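## Hindlow's repair morning is back, and bring your toaster

After a quiet summer, the Hindlow repair morning starts up again in February at the old scout hall on Kamata Street, with doors open from 9 am and the urn on well before that. Anyone who came along last year will remember the queue going out past the letterbox, so this time there will be a second row of tables along the window side and a few more chairs for people who'd like to sit and have a natter while their lamp or their trousers are seen to.

The mornings began two winters ago, when Vinh Ung put a card up in the Zavville library offering to mend small appliances for the price of a biscuit. He'd spent most of his working life fixing washing machines and had, by his own account, run out of things to fix at home. Twelve people turned up to the first one. By the last gathering before the Christmas break the sign-in book held 62 names, and over the whole of last year 400 items went across the tables, everything from hair dryers and pedal bins to a much-loved accordion that came all the way down from Eda in the back of a ute.

Kitchen gear is still the biggest pile by a long way. "People feel a bit silly bringing in a toaster," Vinh said, "but I'd sooner see it on my table than in the tip. Half the time it wants a good clean and a new cord and it'll see you through another few years. Just give it a shake over the sink first, please, my tablecloth can't take any more crumbs."

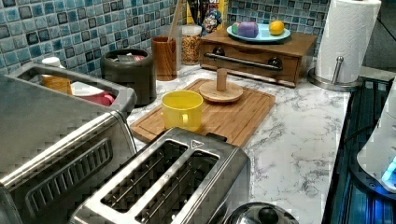

*A two-slot toaster and a larger toaster oven on a kitchen bench. Small appliances like these can be booked in from 9 am.*

Electrical items will be tested and tagged before they go home, and there's no charge for that, though a gold coin in the tin helps with fuses and solder. Microwaves can't be taken, and neither can anything that runs on petrol. The sewing table is back as well, with three machines going, and this year there will be a knife and secateur sharpener in the far corner - best to wrap your blades in a tea towel for the walk over.

The council has also chipped in a small grant, which has paid for a proper set of screwdrivers and 100 cloth bags for carrying things home. The bags are free until they run out.

Bookings aren't needed for clothing or garden tools. For anything with a plug, leave your name and a line about what's wrong with it at the Zavville library desk, and do bring the lid, the jug or whatever other bits belong to it. Last repairs are taken at 12 noon.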